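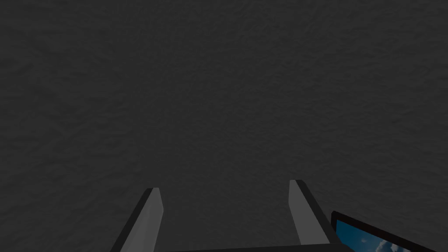 Concrete floor sealer peeling in one bay only - strip or recoat?

Asked by Seraina Auer, April 2018

I have a detached workshop in Plulldale with a slab poured in two sections. The older section is 800 square feet, the newer one is 300. Both were sealed two years ago with the same solvent-based acrylic, two coats, rolled on. The newer section is fine. The older one has started to turn white and lift in flakes, mostly along the north wall and under where a rubber mat used to be.

What I have done so far: scraped the loose flakes, vacuumed, and wiped a test patch with xylene. The white color went away when the xylene was on it and came back the next morning. I don't know if there is a vapor barrier under the older slab. The newer one has 10 mil poly, I watched it go down.

The contractor wants $3,396 to grind the whole floor and put down epoxy. I would like to avoid that if a recoat will hold. Can I put new acrylic over what is left, or does it all need to come off? The workshop is heated in winter, if it matters.

Answer from Hammad Lashari (accepted)

Don't recoat yet. White color that clears under solvent and returns overnight points to moisture under the film. Acrylic passes some vapor, but a second or third layer passes less, so a recoat tends to make the lifting worse.

Test before spending money. The plastic sheet test (a square of clear poly taped on all four sides, left at least 16 hours) is cheap but only tells you something if it comes up wet. A dry result proves very little, particularly in mild weather. A calcium chloride kit gives you an emission rate in pounds per 1,000 square feet per 24 hours, and most coating data sheets state a limit in those units. Better again is an in-slab humidity probe, set in a drilled hole at 40 percent of slab depth for a slab drying from one side. Place one near the north wall, one where the mat was, and one out in the middle.

The heating does matter. Run it at normal temperature for a couple of days before you test and keep it there.

If the readings are high:

Strip the acrylic completely. Use a gel stripper, or xylene under old towels with plastic on top. Ventilate, wear a respirator with organic vapor cartridges, and shut off the heater and any pilot light first. Xylene vapor is heavier than air and collects at floor level.

Leave the slab bare, or use a penetrating silane sealer. It doesn't form a film, so there is nothing to peel. It also won't give you a shine.

Check the outside of the north wall. Look at grade height, gutters, and where the downspout lets out. I have seen readings drop by a third after a downspout extension was put in.

If the readings are low, the problem is more likely thick application or a reaction with the rubber mat. Plasticizers in rubber soften acrylic and will discolor it. In that case strip the bad areas back to sound film, feather the edge with solvent, and apply thin coats.

I would not sign for epoxy until you have numbers. Ordinary epoxy over a wet slab fails too, and it is much harder to get off. Ask the contractor which moisture limit his primer is rated for. If he can't tell you, get another quote.

Answer from Zbigniew Czerwiński

Had the same on my garage, rented a grinder from Lorkach and took it all off. Dusty job even with the shroud on. Left it bare and it has been OK for 7 years. Oil stains show but it's a garage.

Answer from Golshifteh Sadeghi

Agree with testing first. One thing to add - drip some water on the scraped areas before applying any penetrating sealer. If it beads, there is still acrylic in the pores and the silane won't get in. The water should darken the concrete within a minute or so. Test several spots, the residue is usually patchy.

Also look for a powdery white deposit that stays after you wet it and comes back as it dries. That is efflorescence and needs a dry brush and then a mild acid wash, neutralized and rinsed.

Comment from Seraina Auer

Ordered three humidity probes. The downspout on the north side ends 8 inches from the wall, so that will be extended this week either way. Contractor did not know the limit for his primer.

Comment from Hammad Lashari

Test before the extension goes on if you can, then again a month or two later. Otherwise you have no baseline.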